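Colour on the Table

Leonora Cruzado keeps her glaze tests in a biscuit tin, 85 of them, each a chip of white clay with a blue mark on it. She started Dutar, her small tableware label, in a rented shop in February, and blue is still the only colour she sells.

"People ask for green," she says. "I tell them I haven't finished with blue."

Her advice for anyone wanting to try colour on white dishes at home is mostly about the table. Clear it first. Use shallow trays with a rim, one for the colour and one for resting pieces, and set them close together so drips have less far to travel. Keep the colour low in the tray. A dish tipped at an angle picks up a little at the edge, and you can always go back for more.
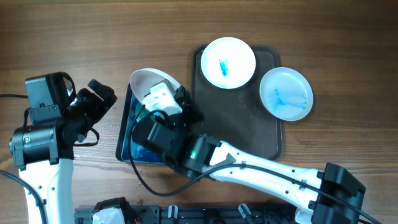 Round white dishes and a tray of blue on a wooden tabletop. Two of the dishes carry small cyan marks.

Cruzado likes a mark that stays small. A short streak near the centre of a plate leaves plenty of white for the food, and no two come out the same. Her partner in the shop, Gianni Bianchini, prefers a full rim of colour and has made 300 side plates that way. Both styles sit on the same shelf and sell at the same price.

Cleaning up takes longer than the colouring. Wipe the tray rims before the colour dries, then do the tabletop, working along the grain with a damp cloth. Old tea towels are fine for this. Leave the dishes where they are until the next morning.

The shop runs a beginners' table for four people on Saturday mornings. Bring an apron.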